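How to Speak at a Dridosdale Town Council Meeting

Posted 6 Jan 2021 by Clem Fairweather

You have an opinion about the Petdale Road crosswalk. So do I. Shouting it at the dashboard has been tried, and the crosswalk is still missing. What follows is the procedure for saying it to the seven people who get to vote on it.

1. Find the agenda

It goes up on the town website under "Documents," then "Other Documents," then a folder called "New Folder." Look for your topic and write down the item number. If your topic isn't listed, you can still speak during open comment, which comes last, after the sewer report.

2. Sign up

The form closes at noon on the day of the meeting. Give your name, street and item number. The box marked "Affiliation" can stay blank. Declan Ashby once wrote "taxpayer" in it and was called to the microphone as a representative of Taxpayer.

3. Write it out

You get two minutes. At a normal pace that is 222 words, a figure I arrived at by reading mine to the dog with a timer running. Say what you want in the first sentence - "Please vote yes on item 29" will do nicely - and spend the rest on why. One story from your own street beats a page of statistics. Leave out the history of the town.

4. Mark up your copy

Print it large and double spaced. Underline the words you can't afford to lose and put a slash wherever you need to breathe. Cross out anything you wouldn't say to a neighbor.

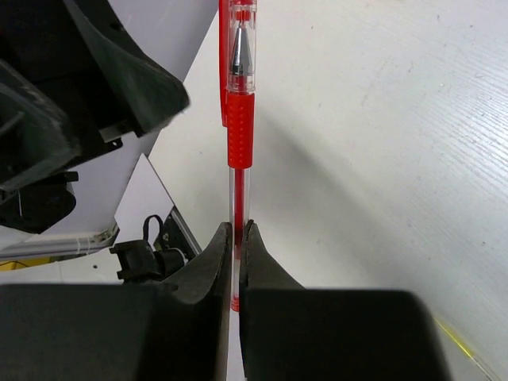

5. Bring signatures if you have them

A petition doesn't bind the council to anything, but it does make a pleasant thud. Nahom Ambaye turned in 834 names in September and got a study. Hand the pages to the clerk before the meeting starts and keep a copy.

6. Speak, then sit down

State your name and street. Address the chair, even if it's another member you're mad at. When the buzzer goes, finish your sentence and stop. The council won't answer you on the spot, so don't wait at the microphone looking hopeful.

7. Follow up

Email the clerk the next morning and ask for your written comments to be added to the record. Check the minutes when they're posted. Mine had me down as Glen.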